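The strata insurance thread I promised on Monday. Get a cup of tea. It's longer than it should be and the villain is a gutter.

1. I live in a block of 12 units called Gorard. It was named by the developer, who also gave us Rulon (next door, nicer bins) and Dinu (across the driveway, smug about its lift). One body corporate covers all three. Remember that, it costs me money later.

2. In August a downpipe on Dinu came away from the wall and took a bit of guttering with it. The guttering landed on a lemon tree. The lemon tree was fine. The fence behind the lemon tree had been waiting years for an excuse and lay down in the lane.

3. So now there's a fence claim. Except the fence sits on the boundary with the council lane, and it emerged that our plan of subdivision shows the boundary in two places, depending which page you're holding.

4. One page says the fence is ours. The other says the fence is 70 centimetres inside somebody's driveway. I rang the council. The council said to ring the surveyor. The surveyor retired to Tasmania and grows garlic. He was lovely about it. He did not remember the fence.

5. I should say I became secretary of this body corporate by leaving the room to take a phone call. There was no vote as such. I came back in and people were clapping.

6. The insurer wanted photos of the damage, a quote, a second quote, the first quote again with the ABN bigger, and a statement describing the fence "in its pre-loss condition". I wrote "vertical". They sent it back.
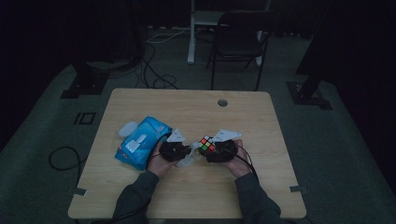 7. Second attempt: "A paling fence of ordinary appearance, upright, with a slight lean to the north." They came back wanting to know when the lean started. Reader, I don't know when the lean started. When does any lean start?

8. Meanwhile the claim had acquired a name. Someone in Rulon began calling it Bestatgate, after the quote from the first fencing mob, which promised in the header to do the job "bestat a fair price". I've read it many times and still can't work out which word went missing.

9. Bestatgate now has its own email chain. It has a subject line that begins RE: RE: RE: FW: RE: and ends before it gets to the subject. One bloke replies to everything with "Noted." I have no idea which unit he's in. He may have moved out.

10. The excess on the policy is $200 if the damage was caused by storm and a great deal more if it was caused by "gradual deterioration". You'll have spotted the problem. It was a still, sunny morning. You could have lit a candle out there.

11. The assessor came. His name is Corentin Maillard and I want to be clear that I liked him enormously. He walked the length of the fence twice without speaking, then nudged a paling with his shoe, and the paling came off, and he said "ah".

12. I've had medical results delivered with less weight than that "ah".

13. He then asked who maintained the downpipe. Dinu says downpipes are common property. Gorard says anything bolted to Dinu is Dinu's. Rulon says it would like to talk about the bins. The rules say downpipes are "as per Schedule 2". There is no Schedule 2. There's a Schedule 1, and then a photocopy of somebody's thumb.

14. Called a special meeting. For a special meeting you need a quorum, and for a quorum you need people to come to my lounge room on a weeknight and sit on the folding chairs. I bought the good biscuits. I'm not claiming those back but I'd like it known.

15. The lady from the top floor of Dinu brought her late husband's folder. He'd been secretary in the nineties and he'd kept everything, in order, with tabs. TABS. In the folder was a letter from the council, signed, saying the fence was shared half and half with the lane.

16. I nearly cried on the folding chair. Some of us clapped again, and I checked quickly that I hadn't been made secretary of anything else.

17. There was still the matter of the shire having since been merged into a different shire, which had never heard of the letter, the lane or us. I sent them the letter. They sent me a form for registering a dog.
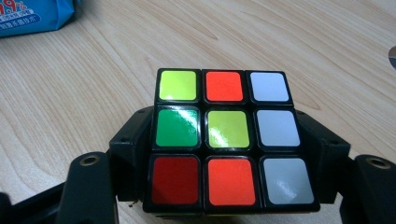

Cube, one face up.

18. Where it's landed, for those who skipped to the bottom (I would have): the insurer is paying for the downpipe. The new shire is paying for half the fence, pending a signature from a person on long service leave. We're paying for the other half, split across three buildings, and you will never guess who objects to the split.

19. It's Rulon. They don't have a view of the fence. They'd like this reflected in the levy.

20. Mr "Noted." has replied "Noted."

21. If you're buying into strata, ask to see the plan of subdivision. Ask for every page. Hold them up to the window one over the other, and if the lines don't match, go and rent somewhere near a beach.

22. The lemon tree has fruit on it, by the way. There's already an email about whose lemons they are.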